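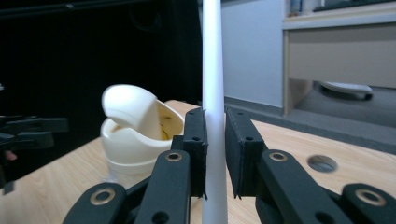

4. Reading the Hervieu Letters as a Kitchen Record

Figure 3. White cylindrical pole between the finger pads of a black hand-held gripper.

We turn now to the letters themselves, and we ask the reader for a little patience, as they are a rambling and very likable body of writing. The Hervieu collection holds 454 letters, most of them sent home by a married couple who spent long stretches abroad and who wrote, often on the same sheet, about whatever they had eaten that week. Of these, 300 mention a particular dish by name, and it is this group that we have used for the reading that follows.

Earlier work on the couple has leaned heavily on the published memoir, and we can see why. The memoir is charming, it is easy to find in libraries, and it tells its story in a pleasing order, with a first great lunch in Vitley and then a slow education in sauces. The letters are a good deal messier. The lunch is there, but it takes up two lines at the bottom of a page that is mostly about a leaking stove, and the dish that later became famous is described as "nice, if a bit gray." It took another winter, and several disappointing attempts at home, before the same meal began to grow into the one that readers of the memoir remember so fondly.

We do not want to make too much of this difference. People tell a story many times before they print it, and a meal can easily become better in the telling without anyone meaning to mislead. Still, the letters let us watch the telling happen. In the February letters from Brivulska, for example, the wife copies out a recipe for a barley soup and her husband adds his own notes up the side of the page, correcting her amounts and then, farther along, taking back his corrections. When the soup appears in the memoir, it has a single voice and a single set of measurements (his first set, as it happens, and far too salty by her account).

This habit of writing over one another is the feature we found most useful. It shows a shared kitchen in which the tasting, the shopping and the remembering were passed back and forth, sometimes crossly and more often with great affection. Later editors, working from typed copies, tended to give each letter to whichever of the two had signed it, and the side notes were either dropped or folded quietly into the main text. We have gone back to the handwritten sheets wherever they survive, and we have kept the two hands apart in our quotations, even where this makes for slow reading.

A small number of letters remain hard to place. Three carry the heading "Irnero" but speak of markets that seem to belong to Vitley, and we have left them out of the comparison of menus in Section 5.

Related items
Soup Notes from Brivulska: A Reader's Guide
Memoir and Memory in Travel Cookery Writing
The Vitley Market Through Visitors' Eyes
Editing Letters Written by Two Hands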